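4.2 Coercive signalling and third-party deterrence

Warnings issued at the opening of hostilities are often read as addressed to the opposing state. In the Hivau dispute the intended audience was broader. Of the nine public statements we coded, six named outside governments or alliance members directly, and only two set out a specific consequence. Kekana's account of the Fladcombe talks treats this vagueness as deliberate — a threat without stated terms is cheaper to abandon.

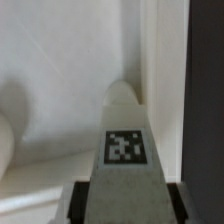
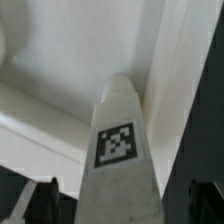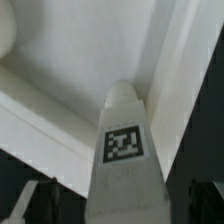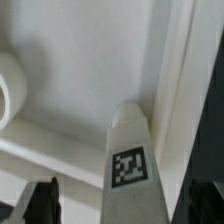

Figure 2. Close views: tapered form with square marker (first three panels); pale surface with raised rim (last panel).

The Rernedov government answered in December with a statement of its own, which repeated its defence commitments but left the question of troop deployment open. Neighbouring capitals followed much the same line. We find little evidence that the warnings changed policy in the short term. Sanctions already under discussion went ahead, and the Mathebula corridor stayed closed to military traffic. What did shift was the language of later communiqués, which we take up in the next section.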